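Skikstead workshop, table cell 2
Safety checklist before purchase request, with comments

Filled in by: Marciniak
Time: 8 in the morning, before the shift

1. Emergency stop reachable from both long sides: YES
Comment: The second button is on loan from Holtent and must go back in June. Please put one button in the budget.

2. Finger tips and spare parts: PARTLY
Comment: We have no spare set on the shelf. Grorar delivers in 6 weeks, so the order must go before the summer stop.

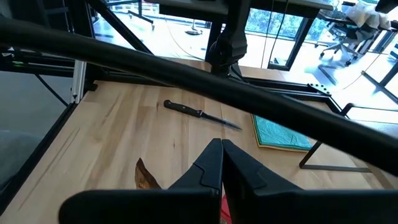 3. Sharp objects inside the reach of the arms: NOT OK
Comment: The budget for hand tools was put at zero last year, and I ask to change this. The kitchen knife lies on the table with the bare blade, next to the folded teal cloth, and its tip is pointed. I propose to buy blunt training knives and one closed holder. For both together I have reserved 600 in the plan, without tax.

4. Table surface: OK
Comment: Scuff marks only. A new top is not necessary this year, it can wait for the next plan.

5. Cables at the joints: TO BE CHECKED AGAIN
Comment: The loops should not catch on the rail when the arm turns. Holtent offers cable sleeves in two lengths, and I asked for the price of the longer one.

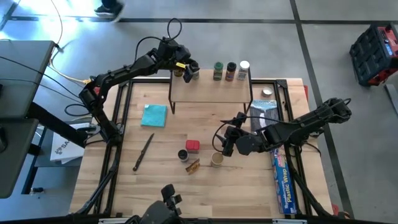 The offer should include the clamps, as last time we paid for them separately and the invoice was late.

6. Floor marking and walking distance: OPEN
Comment: A light curtain is too expensive for this year. I would accept a low barrier if the insurance agrees in writing.

Result: purchase request can be sent when points 3 and 5 have a price.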